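Dicas rápidas: braço robótico na bancada da cozinha

Erro 19 outra vez. Garra parada a meio caminho, dedos abertos, e o Landuneo a apitar sem parar. Perdi uma tarde com isto, ficam as notas.

Primeiro, corte a corrente. Na ficha, não no botão do painel — o botão só põe em pausa e o braço pode retomar sozinho. Aconteceu cá em casa, pratos no chão.

Depois espere 60 segundos antes de meter as mãos. Tampas e formas redondas de metal são as piores, o sensor apanha o reflexo e calcula mal a altura. Sombras escuras no mármore tambem: lê aquilo como um buraco e bloqueia. Luz difusa ajuda muito.
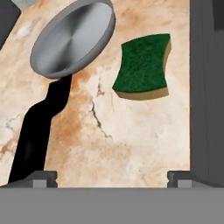

Teste sempre primeiro com uma esponja. Mole, não parte, e se a garra fechar demais não se estraga nada. Só depois a louça.

Força de fecho: baixar para 200 no menu Nistor. O meu vinha de origem muito acima disso e rachou uma taça. Guardar antes de sair do menu, senão volta tudo ao valor antigo.

Limpeza dos dedos — pano húmido, nada de abrasivos. Gordura nas pontas faz escorregar e dá o mesmo erro 19, o manual não diz. Secar bem.

Crianças e gatos fora da cozinha enquanto trabalha. Sem excepções.

Se continuar a falhar: repor a calibração com o código 2238, braço recolhido, bancada desimpedida. Demora. Não mexer em nada entretando.

Peças de borracha para as pontas há na Pateo, as da Dritex não servem neste modelo, já experimentei.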